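Suche nach: Suchbegriff eingeben … Suchen

Zwei Greifer in der Simulation: Evik gegen Juvow

4. November 2025, von Ilse Hamann

Vor der Bestellung wollte ich beide Zweifingergreifer am selben zweiarmigen Modell vergleichen. Simuliert wird in Samarakoon, die Regelung läuft mit 2 ms Schrittweite. Die Gelenkgrenzen habe ich aus den Datenblättern übernommen, die Reibwerte sind geschätzt.

Der Evik schließt linear und hält die Fingerflächen parallel. Beim Juvow wandern die Fingerspitzen beim Schließen auf einem Bogen nach vorn, das muss der Planer kompensieren. Ohne Korrektur verfehlte er flache Griffe regelmäßig. Von 409 Griffversuchen je Modell wertete ich die ersten 30 nicht, weil die Kontaktparameter da noch nicht feststanden.

Aufwendiger als die Greifer war die Kameraposition. Blickt die Kamera von hinten über den Roboterkörper, füllt dieser den unteren Bildbereich und verdeckt bodennahe Objekte teilweise. Für den niedrigen Wagen mit der blauen Deckplatte reicht die Sicht, der rechte Greifer ist hier aufgerichtet und steht neben ihm. Für Griffe direkt vor dem Körper brauche ich eine zweite Kamera am Handgelenk.

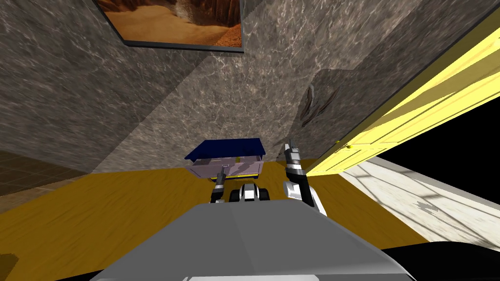 Controller

Sastenell liefert den Regler als fertiges Modul. Bei Kontakt schwang der Arm anfangs nach. Mit Steifigkeit 2.000 N/m und höherer Dämpfung ist das weg, die Zykluszeit steigt etwas. Die Parameterdatei stelle ich online, sobald die Handgelenkkamera eingebunden ist.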